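3.2 Sorting of parts from retired desktops

The desktops came to Hikley from two offices of Ledesma, which had kept them in a storage room after replacing them. The delivery of 6/18/21 held 231 machines. Most were plain office towers with one hard drive, one or two memory modules and a processor on the main board. Each machine got a tag on arrival, and every part removed from it carried the same tag number through to the end of the study.

Drives were handled first, as the owner wanted them logged before anything else left the case. Many of the towers held the drive in a plastic caddy that needs no tools, with the power and data connectors on the drive itself.

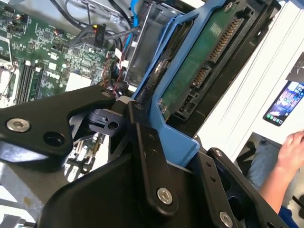 Why remove the drive before the memory and the processor? The drive is the part that holds the owner's files, and the owner asked for each one to be logged and locked away before other work began on the machine.

Once a drive had been logged, its caddy was checked for cracks and bent tabs. Sound caddies were kept with the drive – a matching spare is hard to find for older cases. Cracked ones went into the mixed plastics bin. The other parts were then grouped by type.

Figure 4. Parts held on the upright gray plate, among them a square CPU with a metal heat spreader and a green memory module in a narrow slot holder.
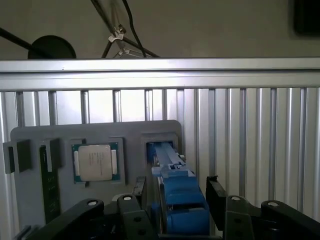 Memory modules were sorted by size and speed, then packed in trays of 20. Processors were packed one to a pocket, with the old thermal paste wiped off beforehand. We set a limit of 30 trays per shelf in the Plindudgate store, mainly to keep the labels readable from the aisle. Parts with a missing or damaged label were put aside and matched to their machine from the arrival list at the end of the shift.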